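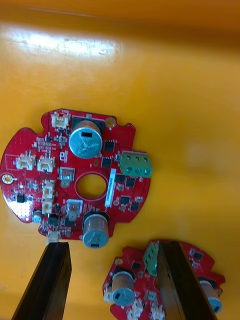

## The repairer who won't promise anything

The woman who runs the bench at Salminen, a small repair shop, has heard every claim there is about boards like the red one with the hole through its middle. She believes few of them.

"People ring up and say it's a simple fix. It's never the person holding the iron who says that."

She took over the bench in February and has had 38 boards in since. She sent 22 back working. I suggested that was a decent rate. She pulled a face.

"Working when they left. Ask me again in a year."

What bothers her most is the fashion for swapping whole boards. Disano, the supplier she buys from, offers replacements and calls this the greener choice, a phrase she repeated twice in a flat voice. "There are all these white connectors, and any one of them can have a bent pin. You look at the pins first. You don't bin the lot."

I asked whether the tiny parts scattered over the red were worth anyone's time. She was careful here. Some are, she said, if you have decent light and can read the printing beside them. Some cost more in labour than the customer will pay — and she tells them so before she picks anything up.

She doesn't trust the big silver round parts either, or rather she doesn't trust people who blame them. "It's the largest thing on there, so it gets the blame. I've had customers point at it across the counter."

Nistano sells a tester that is meant to find faults in 27 seconds. She has tried it. It found one, on a board she knew was fine.

Would she buy it?

"At half the price, maybe. I'd want to borrow it for longer first."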